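Oct 10, 2022

The plan for the morning was to finish the lighting cues and then go for a swim before lunch. I did neither of them.

I came in at the usual time and found a note from Tatu on my chair. The chair itself was in the wrong place, because he had used it to reach the top shelf. The note said the Campbell printer was making the noise again and that he had switched it off. I switched it on to hear the noise for myself. It made it for a short moment, then it stopped, and after this it would not pull any paper. So now I have two problems and I am the last person who touched it.

Before opening the side panel I wanted to move the printer away from the wall. I bent down, pulled, and felt something go in my lower back. It was not a big pain, more like a door closing. I stayed on my knees for a while with one hand on the printer. Audrey-Anne came in to ask for the key of the store room and she was very polite about it. She gave me her arm and I could stand up, but not quite straight.
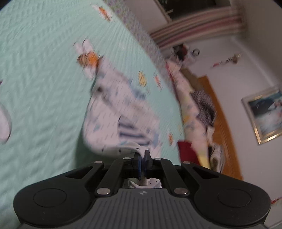 Bereket says I should walk and not sit, so I walked to the end of the corridor and back until the phone rang. It was Hélène from Tralthorpe. She wanted to know if the order was 70 brackets or 174. It is 174. I wrote 70 in the first message and corrected it in the second, but she has only the first. I have sent the second again. For colleagues: if she calls tomorrow, please tell her the same number.

After lunch Tullio opened the side panel in my place while I gave instructions standing up. The lower roller has a flat spot on one side. We turned it by hand and it caught at the same point each time. We have no spare. The old Nerar machine has a roller of nearly the same size but the shaft is longer, and I don't want to cut it before asking.

To do:
Ask the supplier about the roller, price and delivery.
Lighting cues, from cue 3 to the end.
Put my chair back.
Do not lift anything. Tatu, this means also that you must not leave the boxes in front of my desk.

I went home by the bus, standing, and left the bicycle in the yard. The lock is on, the key is in my drawer.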